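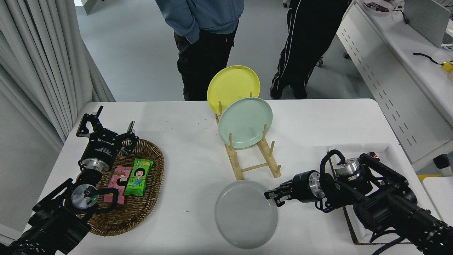
What has the grant paid for so far?
Most of it has gone on the shared snack and washing-up corner at Manurung House, with the rest kept back for a second set of crockery.

We're really pleased with how the corner is coming along! The wooden dish rack was Izzati Menon's choice (she tried 3 before settling) and it takes our round plates standing on edge, so the tea towels have more or less retired. The yellow, mint green and grey plates are a hit too, far nicer than the chipped ones we inherited. 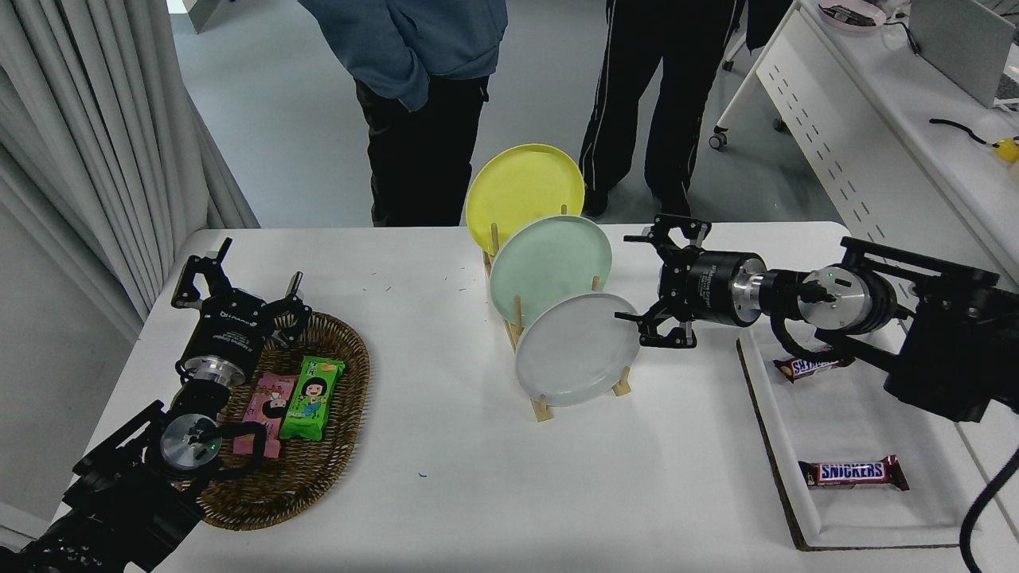 Snacks have their own places now. Wrapped packets go in the oval woven basket and the chocolate bars in the white tray, and people have taken to it faster than we dared hope. Fikri Nair tops both up before the 4 pm break. Spending on snacks came to £130 up to the end of September, with £80 left for the rest of the term.

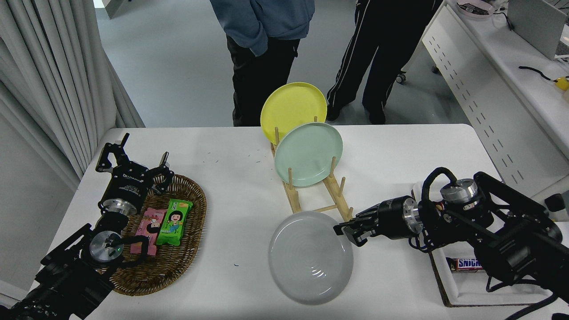 Still to do: a shelf for the spare plates, which Lucie Carrier is pricing up, and 2 more baskets if the money stretches. We'd love you to come and have a cuppa with us once the shelf is up.

Nouhaila Erraji, for the Manurung House kitchen group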